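Section 6: Clearing a floor and putting things back

This section covers sorting loose household items from the floor of a room fitted with the Plistach wall shelf and hanging rail. It assumes the shelf and rail are already fixed to the wall as set out in Section 2.

Before you start

Check that the wall fixings are tight. Do not load the shelf if either bracket moves when you press down on it with your hand.

CAUTION: Pick up anything with glass or a hard corner before you walk across the floor. Small picture frames lying flat are easy to tread on.

Sorting

1. Clear a space on a bed or table for folding.

2. Pick up picture frames and other hard items first. Lift a frame by its two long sides and do not press on the panel.

3. Pick up clothing next. Shake each piece over the floor in case something small has been caught in it.

4. Put anything that belongs in another room beside the door. Carry it all out in one trip at the end.

NOTE: Shirts left crumpled overnight may need ironing. Striped shirts with a white collar and cuffs should be washed separately from dark colours the first few times.

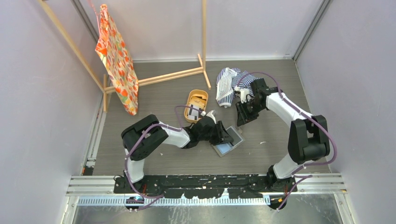

Folding a collared shirt

5. Do up the top button and lay the shirt face down. Smooth it from the collar towards the hem.

6. Fold each side in towards the centre, with the sleeves lying straight down the back. Keep the cuffs flat.

7. Fold the hem up to the collar and turn the shirt over. If it will be worn in the next day or two, use the hanging rail instead. The rail holds up to 30 shirts on thin hangers.

Returning frames to the shelf

8. Wipe the frame with a dry cloth. Check the backing clips and press down any that have lifted.

9. Stand the frame in the groove at the rear of the shelf, leaning against the wall. Frames without a stand must not be placed on the front edge.

10. Leave a finger's width between frames so they can be lifted out one at a time.

CAUTION: Do not use spray cleaner on a painted frame. It can mark the finish and run in behind the panel.

Replacement parts

Spare shelf brackets are sold in pairs under part number 784 from Vultel stockists. Rail end caps are supplied singly. Keep the hex key from the original box, as it fits both.

Guide revised 13 June 2023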